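Buying a two-arm tabletop cell: questions we keep being asked

Page kept by Tahmineh Bagheri, equipment planning, Gretirmont
Last changed 16/06/2018

These answers are for anyone at Gretirmont or Rilmont who has been told there is money for "some robot arms" and has until July to say what to spend it on. They are my answers. The people in sales at Hellwig would give you different ones, and you should ask them too, then ask them to put it in writing.

Do we need two arms?

Probably less often than you think. A second arm doubles the arm budget and does a good deal worse than that to the time spent on setting up. If your job is lifting one thing and putting it in another thing, one arm can be asked to do it. Two arms earn their keep when something has to be held still while something else is done to it, or when the reach across the table is too long for one. Write down the task first. If you can't say what the left arm does while the right arm is busy, price the job with one arm and see how it looks.

What does the work look like, day to day?

Small. People who have only seen the brochure expect car doors. What you are mostly paying for is a table, a cloth, a few household-sized objects and a great many attempts at moving them from one place to another.
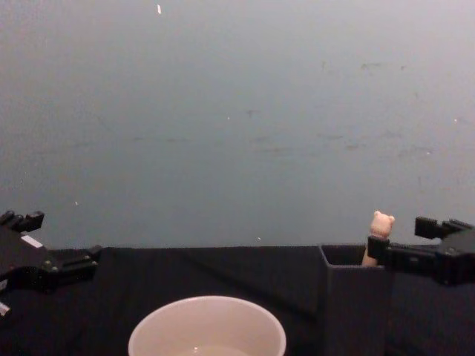
Right gripper at the bear and the grey box, left gripper open.

If that looks like a lot of machinery for one small bear, hold on to the feeling. It is a useful one to have in the room when the quote arrives. There may be good reasons for buying the kit, but they need to be your reasons, and somebody should be able to say them aloud without using the word "future".

How much should we set aside for objects and containers?

More than nothing, which is what most first budgets say. I put in 300 for the first year, covering bowls, boxes, spoons, toys and cloths. Buy two of anything you plan to rely on, from the same shop on the same trip. Shops change their stock, and a box that is slightly narrower than the last one is a new task as far as your old results go.

Our quote has a line of 928 for "gripper fingers and consumables". Is that fair?

It might be. Ask for it to be split. Fingers are one thing and consumables are another, and when the two are lumped together I start to wonder what else is in the bag. You want a price per pair of fingers, a delivery time, and a plain answer on whether you may make your own without losing the warranty. Omby gave me that answer in one line. Hellwig took three emails and a phone call, and I still wouldn't swear to it.

Will the standard grippers do, or should we pay for special ones?

Start with the standard ones. Then try them on the worst-shaped thing you own - a spoon is a fair test, with a handle to hold at one end and all the trouble at the other. Do it with your own spoon and your own container, at the supplier's place if they'll let you. A demonstration with a foam cube tells you that the arm can lift a foam cube. 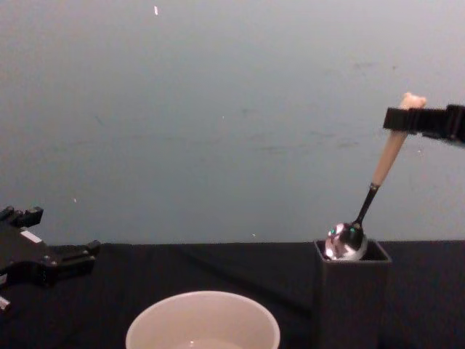

Tahmineh Bagheri

A spoon held by the top of its handle, with its bowl at the mouth of a tall box, is the sort of thing I mean. Look at how far the business end is from the fingers. Any small error at the gripper gets bigger by the time it reaches the metal, and no accuracy figure on a data sheet will tell you how that goes, as those are measured at the arm and stop there. Ask what happens when the spoon catches on the rim. Ask to see it.

Does it matter what colour things are?

If the system uses cameras, yes, and it costs almost nothing to get right at the planning stage. A black box on a black cloth is hard enough for me to make out. You may want that difficulty on purpose. If you don't, buy a paler box. The same goes for shiny metal, which throws highlights about, so ask the supplier whether they have tried it under lights like yours.

Can we put liquids on the table?

Check the warranty before you check anything else. Some policies treat a splash in the same way as a dropped arm. If you must, keep the amounts small and keep a spare cloth.

What about the room?

Plan for a plain wall, even lighting and a table that doesn't rock. Our table feet and levelling came to around 500, and I had argued against spending it. I was wrong about that one. Don't bother repainting for the sake of a few scuffs unless your supplier can show you they make a difference.

How long before it's useful?

Hellwig's paperwork says 90 days. I would plan on longer and keep back some staff time for the weeks when it is nearly working. That is the expensive part, and it never has its own line in the quote.

Can we hire first?

Yes, and I wish more departments would. Rilmont hired before buying and ended up ordering one arm fewer. Ask for the hire fee to be taken off the purchase price if you go ahead, and get the return carriage agreed at the start.

Who signs it off?

Send me the task description and the split quote together. I send back anything that comes with only one of them.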